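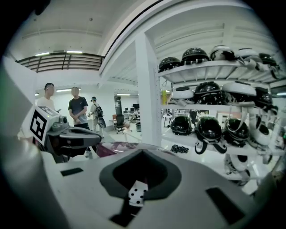 Rurville workshop opens its hand-held gripper sessions to outside teams

RURVILLE — We've been teaching robots by hand at Prutotcombe for a while now, and starting in May you can come do it with us! I run the teaching sessions here, so I get to write this one, and I'm pretty excited.

If you've only ever driven an arm with a joystick, this feels very different. You take a gripper in each hand and do the job yourself, at your own speed, while the cameras on the tools record it (the printed marker cube helps us work out where a gripper was). Then the recordings go to training. We still keep a remote-control station for jobs where you really want the arm in the loop — Clodgate, our partner on the project, swears by it — and visiting teams can try both.

Each session runs with up to seven people and we ask every team to bring one task they care about. Small, fiddly stuff is welcome. Aim for 100 clean demonstrations of it, which sounds like a lot until you get going and then you're arguing over who gets the next turn!

We have 32 places in the first round. Zakharchenko, who build our tools, will have people on the floor to help with fitting and setup, and doors open at 11 a.m. Wear short sleeves or roll them up, please, and bring lunch.

To ask for a place, write to the Prutotcombe sessions desk in Rurville with your team size and a line or two on your task.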